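Washing and Storing Printed T-Shirts Between Seasons

Written by Danjuma Iyamu. Revised in June with storage notes from Golshifteh Ansari.

This guide covers screen-printed and heat-transfer shirts in cotton or cotton-polyester blends. It does not cover foil prints, embroidery or anything labeled dry clean only. Read the care label first and follow it wherever it is stricter than the steps below.

Sorting

Separate by color, then by weight. Pale colors such as lavender, mint and light gray can share a load if none of them is new. Wash a new shirt by itself the first time. Keep towels and anything with a zipper out of the load, as both wear down the print surface.

Check collars and underarms for body oil. Work a small amount of plain liquid detergent into the area with a fingertip and leave it for 22 minutes. Do not use chlorine bleach on a print. Oil that stays in the fabric will yellow in storage even if the shirt looks clean when it goes into the box.

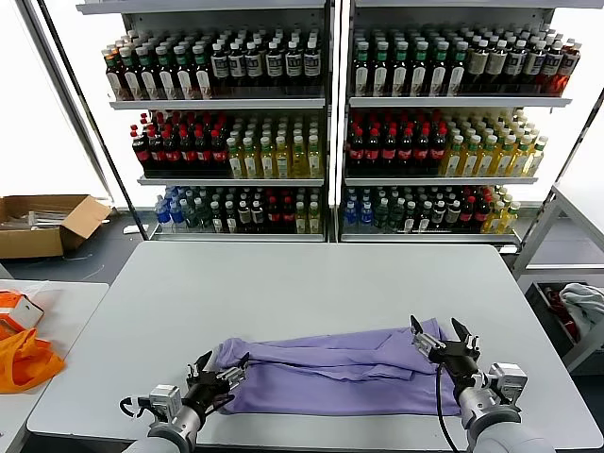
Washing

1. Turn each shirt inside out.
2. Fill the drum no more than two-thirds.
3. Select cold water and a gentle cycle with a low spin speed.
4. Measure the detergent. Excess detergent leaves a film that attracts dust and makes dark fabric look gray.
5. Skip fabric softener. It can weaken the bond between a heat transfer and the cloth.
6. Add a second rinse if the water still looks cloudy at the end.

Drying

Air drying is preferred. Hang the shirt by the hem, with the pins at the side seams, and keep it out of direct sun. If a dryer has to be used, choose a setting that stays at or below 115°F and take the load out while the seams are still slightly damp. Finish on a flat surface at room temperature for eight hours. A shirt that feels dry at the chest may still hold moisture in the collar rib.

Folding

Lay the shirt face down and smooth it from the center out. Fold each side in to the middle of the shoulder, bring the sleeves back along the fold, then fold the body up from the hem. Place the folds beside the print where the size of the design allows it. A crease through thick ink can turn into a crack after several months under weight.

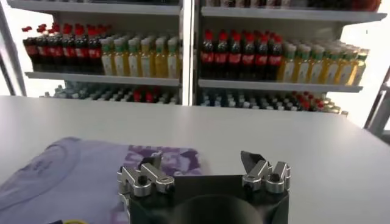 A folded T-shirt should lie flat without being pressed down.

For thick prints, put a sheet of acid-free tissue over the design before the last fold. Plain kitchen parchment also works. Newspaper does not, as the ink transfers.
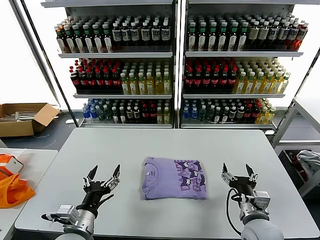

Can printed shirts be vacuum packed?
Only for short trips. Compression holds ink against ink, and in a warm closet the two surfaces may stick together.

Boxing

Use a lidded box of polypropylene or acid-free card. The Kotance under-bed size holds up to 22 medium shirts in two stacks. Put the heaviest shirts at the bottom and leave a finger's width below the lid. Store the box off the floor, away from heating pipes and outside walls. Cedar blocks may be used if they are wrapped in tissue, since bare cedar can stain light fabric.

Label the short end of the box with the contents and the month packed. Once every eight weeks, open the lid for an hour and refold the top few 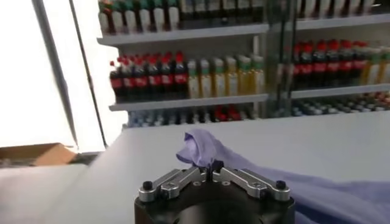 shirts along slightly different lines, so that no single crease carries the load all season. If there is a musty smell, rewash everything in the box and wipe the inside with diluted white vinegar before repacking.

Ironing after storage

Turn the shirt inside out, set the iron to low with no steam, and press around the print. If the printed area itself needs pressing, cover it with a cotton cloth and keep the iron moving.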